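When the Grip Lets Go

The fault at Marnar took 77 minutes to find and one screw to fix. The company trains household tidying machines to sort rubbish from things people want to keep, and for most of August its newest model kept dropping bags.

The drops came without warning. A wrapper or a light plastic bag would be lifted cleanly, carried toward the bin and let go halfway. Most landed on the floor and did no harm. One fell across a power strip, and that was the one that got written up.

"A dropped bag is a nuisance," says Hwa-young Jin, who runs safety reviews for the firm. "A dropped bag on a live socket is a report." Her report, dated 30/08/2024, runs to two pages.

The first suspect was the software. Engineers at Iltberg, which supplies the control code, went through the logs and found the machine had never ordered the fingers to open. It believed it was still holding the bag — and went on to the bin with nothing in its grip.
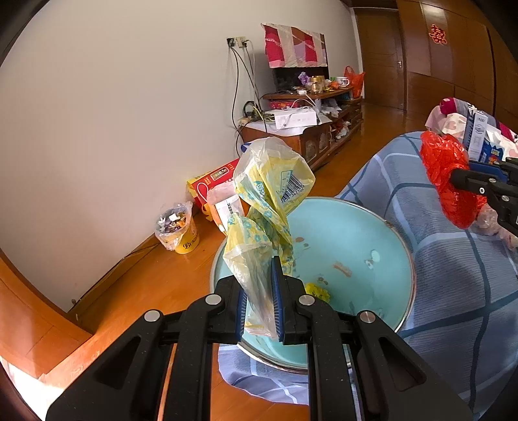
Jin then asked for the fingers themselves. A retaining screw behind one pad had worked loose, enough for the pad to tilt under load. Stiff boxes stayed put. Thin plastic slid out along the slope.

Marnar has since changed the screw and added a check after every 100 lifts. If the fingers close farther than they should, the machine stops and waits for a person. Jin wanted the check done more often, and the two sides are still talking about it. The older units at the Fuscombe test apartment will get the new screw when they come in for service.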